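Keeping a White Work Table Clean

White tabletops show everything: pencil marks, crumbs, rubber scuffs, the ring under a coffee mug. A few regular habits will keep one looking decent for years.

Daily wipe

Clear the table first and brush it off with a soft hand brush. Grit dragged under a wet cloth leaves fine scratches, and those scratches hold dirt. Then wipe with a damp microfiber cloth and a drop of dish soap in warm water. Go over it once more with plain water and dry it with an old towel.

Marks that stay behind

For pencil and light scuffs, try a white eraser first. For grease, leave a soapy cloth on the spot for 5 minutes and wipe again. Baking soda mixed with a little water works on tea and coffee stains, but rub lightly and test it in a corner. Keep bleach and scouring pads away from painted or coated tops. Dried glue usually lifts with a plastic scraper held nearly flat.

Look at the surface from a low angle with the lights down. Small specks and faint lines are easier to find that way than under a bright lamp straight overhead.

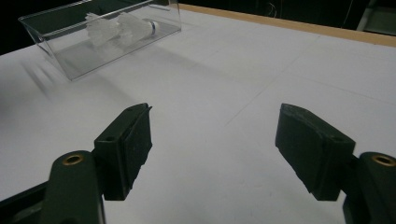

A few tiny gray specks on the white top, and a faint seam running across it.

Seams

Where sheets meet, dust packs into the joint and turns gray. Run a dry toothbrush along the line once a week, then a vacuum with the brush attachment. Wring the cloth out well before you wipe over a seam. Water that gets in can swell the board underneath on some tables. If a joint has opened up, clean it, let it dry overnight and fill it with a thin bead of white silicone. Masking tape on both sides keeps the bead straight. Pull the tape while the silicone is still soft.

Rubber and metal

Dark rubber feet and pads can leave stains on a white finish if they sit in one spot for weeks. Move things now and then, or put a sheet of plain paper under them. Metal parts with sharp edges should go on a mat or a folded cloth.

A cutting mat is worth having for any job with a knife. Store it flat, out of the sun.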